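LESHOLM TABLEWARE RETURNS
Minutes of the staff and management meeting on the sorting cell
Held in July, 2:15 p.m., upstairs meeting room

Present: the site manager, the shift leads for washing and packing, two representatives of the sorting staff, one representative of the maintenance group, and a technician from Prarnton, who supplied the arm. The secretary wrote these minutes.
Absent with notice: the representative of the night shift. She sent written remarks, which were read under point 3.

1. Minutes of the last meeting

The minutes were accepted with one correction. In point 5 it was written that the sorting staff "agreed" to the new break times. The staff representatives said that they had only taken note of them. The word is changed.

2. Where the trial stands

The site manager reported. The arm has been at the sorting bench for four weeks. It handles bowls only. Plates, cups and trays continue by hand. During the trial period the site received 3,000 bowls from the Favine canteens, and a part of these went through the arm during the day shift. The rest was sorted by hand as before.

The technician explained that the arm is being taught stack by stack. A person places the bowls, the arm tries to take them, and a person decides if the result is good. At present it manages single bowls better than nested ones. When two bowls of the same size sit tightly together, the fingers often close on both rims. He could not promise a date when this will be solved.

The washing lead asked what is counted as a good result. In her opinion a bowl which is put down with a hard knock should not be counted, even if it does not break, because small cracks show only after the next wash. The technician said that the count now includes such bowls. It was agreed that this has to change (see point 6).

The technician put two pictures from the bench on the screen.

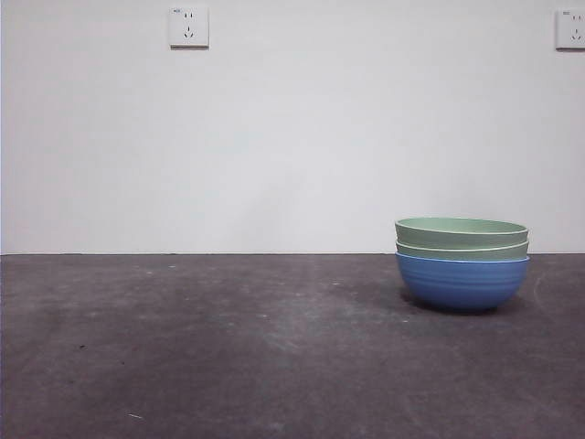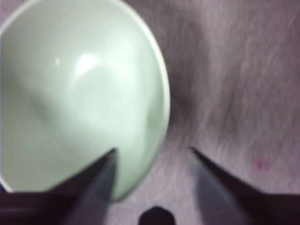 Bowls at the bench, sorting trial

One of the sorting staff said that the difficulty is easy to understand for anybody who has done this work. A person feels with the thumb if there is a second rim. The arm has only its camera for this. She offered to show the technician how the staff separate a tight stack, with a small turn of the upper bowl before lifting. The technician accepted and said that such knowledge was missing when the program was prepared in the spring.

3. What changes for the sorting staff

This point took the longest time.

The staff representatives had asked their colleagues before the meeting and reported the following.

Wrists and shoulders: several colleagues on the day shift have less pain in the evening. They do not wish to go back to sorting all bowls by hand.

Pace: the work beside the arm is more tiring for the head. One must watch it, but there is little to do until it stops, and then one must act fast. Two colleagues would rather sort by hand for the full shift than stand beside it for the full shift.

Talking: before, two people worked face to face at the bench. Now one stands there alone, and the other is moved to trays. This is felt as a loss, especially by those who have worked together for many years.

Responsibility: it is not clear who answers for a broken bowl. One colleague was asked to sign a breakage slip for a bowl she had not touched.

The written remarks from the night shift were read aloud. The night shift has no arm, but it receives the stacks the arm could not finish. These stand at the end of the bench with no label. The night shift asks that unfinished stacks be counted as day shift work, or that the night target be lowered.

The site manager said that the slip was a mistake and will be withdrawn. She confirmed that no position at the sorting bench will be removed during the trial. The representatives asked what happens after the trial. She answered that she has no decision from Eze, the owner of the site, and that she does not want to say something she must take back later. The representatives asked that this answer be written in the minutes as it was given.

4. Rotation at the bench

The packing lead proposed that no person stands at the arm longer than 115 minutes without a change of task. The staff representatives had wanted a shorter time, but accepted this for a test. The person who leaves the arm goes to trays or to hand sorting, by own choice if there is space.

The washing lead remarked that new colleagues should learn hand sorting first. Somebody who has only stood beside the arm does not know what a chipped rim feels like. All agreed.

5. Training

The Prarnton course takes place on site and has room for 36 people in total. The site manager wanted to begin with the shift leads. The staff representatives objected, as it is the sorting staff who stand at the bench every day. After discussion it was decided that sorting staff are entered first and leads take the places that remain. The hours are paid as working time, also for part-time colleagues who come in on a free day.

The maintenance representative asked for a separate half day about the emergency stop and the cleaning of the fingers. The technician will send a proposal.

6. Decisions

A bowl put down hard is counted as not good. Prarnton changes the count.
Unfinished stacks get a label with the shift. The day shift lead checks this before handover.
Breakage slips for the arm are signed by the shift lead and not by the person beside it.
The rotation from point 4 is tested until the next meeting.
The technician spends one morning with the sorting staff to see how nested bowls are separated.
The site manager asks Eze in writing about the positions after the trial, and the representatives receive a copy.

7. Other matters

The lamp over the tray table flickers again. Maintenance has ordered the part.
The lockers on the washing side will be repainted in August. They must be emptied before.

The meeting closed at 3:50 p.m. The next meeting will be announced on the board beside the time clock.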